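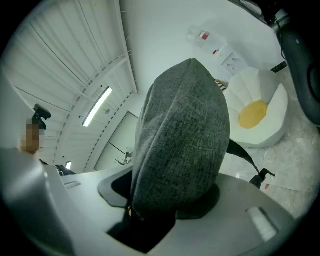
March. Grurnow hand-held gripper kit, evaluation notes, part 2

Continuing from the unboxing notes. The loan runs to the end of the month and Hrefna wants a yes or no on buying before it goes back. Thoroddsen is the reseller, so any questions on price or spares go to them and the technical ones go straight to Grurnow.

Kit as delivered: right gripper, left gripper, two camera modules, charger, dock, one spare set of finger pads, a calibration board and a printed quick start sheet. The sheet covers an older firmware. The menu names don't match what the dock shows, and the pairing step is in a different place. I wrote the correct order on the back in pencil. Please leave it in the case.

9:20. Charged both grippers overnight, both showed full. Paired the right one first, then the left. If you pair the left first, the dock assigns it as right and you have to clear both and start again. Did this twice before I worked it out.

9:45. Calibration. The board has to be held still while the gripper is moved around it, which is the reverse of how we do it with the Gomness rig. Taped it to the side of the filing cabinet. First pass rejected for glare. Moved it to the other side of the cabinet and it passed.

10:10. Start of recordings. Plan was short pick and place takes with soft goods, as these are what the Skultico line will be handling and they gave the Gomness rig the most trouble. Gray fabric, strapped items, cushions. Rigid items can wait for the next session.

Lens notes. The view is very wide. You get the top of the gripper across the lower half, most of the room, and a good bit of ceiling. Lines bow hard toward the edges and the corners go dark. For our purposes the wide view is useful, since the tracking has plenty to lock onto even when something big is close in the middle. The cost is that anything across the room comes out small. A floor cushion a few steps away is easy to make out. Small items on the floor are harder, and I would not want to label them from this footage without a second view.

Gray on gray is a problem. The housing is matte gray and so is a lot of our test fabric. By eye there is enough weave in the cloth to tell them apart. The segmentation preview in the Grurnow software merged the two on several takes and drew one outline around both. Turning up the contrast setting helped a little. Hrefna suggested colored tape on the housing. I would like to ask Grurnow first if that voids anything on a loan unit.

Ceiling lights. Fluorescent tubes show up very bright with this lens. Auto exposure reacts when you tilt up, then takes a moment to settle on the way back down. Locked exposure is in the menu under Session, not under Camera. Used locked exposure from take 16 on and the jumps stopped.

Straps. Black straps disappear against the dark parts of the gripper and show up well again once they are over the gray housing or the floor. The software has no setting for this. Make a note of it when a strapped item is in the take so whoever labels it knows to look for the loose end.

Face blurring. It runs on the dock before export and is on by default. It caught what it should in the takes I checked, coarse blocks over skin, background left alone. I have not tried it with more than one person in the room. It does slow the export down. With it off the export is faster, but we are not going to turn it off.

11:30. Break, swapped batteries. The door on the battery bay is stiff and I don't like how it flexes. Put this on the list for Thoroddsen.

1:15. Second block of recordings. Total for the day 144 takes, counting the ones before exposure was locked. Those are in their own folder with "auto" in the name. Don't mix them into the main set.

Handling. Weight is fine for the first hour. After that I feel it in the wrist, more on the left than the right. The trigger is lighter than on the Gomness rig and has a longer travel, so partial closes are easier to hold. For soft goods this is the biggest thing in its favor. Fingertip pads grip cloth well and pick up lint. Wipe them with a damp cloth between blocks, no alcohol, according to the sheet.

Export. Came out in the format they promised. Timestamps between left and right line up. Our loader read the files after I changed the field name for gripper width. Change is in the branch, not merged.

Against buying so far: battery door, old documentation, outline problem with gray fabric, spare pads only sold in full sets. For buying: trigger feel, wide view, left and right in sync with no work from us, blurring done before the data leaves the dock.

To do:
Ask Grurnow about tape on the housing, and if the shell comes in another color.
Ask Thoroddsen for a price with 2 extra batteries.
Repeat the soft goods takes with light fabric and compare outlines.
Rigid items, same room, locked exposure from the start.
Hrefna to try the left gripper for a full block and write down what she thinks of the weight.
Wipe pads before putting the kit back in the case.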